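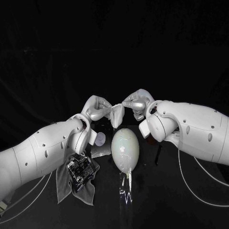
Both hands on one small piece of cloth at the Odthorpe robotics club.

I'll say it right up front – I think school robot clubs should quit chasing trophies for a year and spend the time on small, boring chores. Folding. Pinching. Handing a thing from one hand to the other. I've helped out with the Odthorpe club for two seasons now, and the best learning I've seen there had no scoreboard anywhere near it.

Our kids used to live for the Rukham Cup every April. And sure, it's fun! There's a crowd, there's music, somebody's wheels fall off. But to get ready for it they'd build one machine that did one trick on one kind of floor, and then practice that trick until they could run it half asleep. We had a student who could drive the course blindfolded (she tried it, we made her stop) and she couldn't have told you why the thing turned left.

This season the older group went for the Ulloa Project Track instead. You pick a task that takes two hands, you write up what you did, and you show your work. That's it. Their write-up was 181 pages long, and I read every one of them, including the appendix about cable routing, which I'm sorry to say I enjoyed.

What got me is how much thinking goes into a dumb little wrapper. A block has corners and it stays put. A crinkly packet changes shape every time you touch it, it's shiny, and two hands have to agree on who's holding and who's letting go. The kids argued over that for weeks – which fingers, what angle, how far to tip the wrist. One page of their notes just says "thumb is in the way again" and a drawing of the thumb.

I know what the other parents say, because they've said it to me in the parking lot. Colleges like trophies. Sponsors like trophies. Irenar, the shop that gives us a discount on parts, would probably like a trophy for its window. Fine. I still don't buy that a plaque shows more than a notebook full of crossed-out ideas.

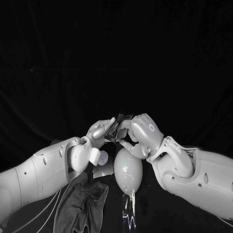
So what would I change?

Not a lot, really. Keep the Cup for the kids who love it. Give the slow projects the same room, the same hours and the same slice of the budget, and put them on the club's front page too. And let the judges ask the students questions for longer than it takes to eat a donut. I'd go watch that, and I'd bring the donuts.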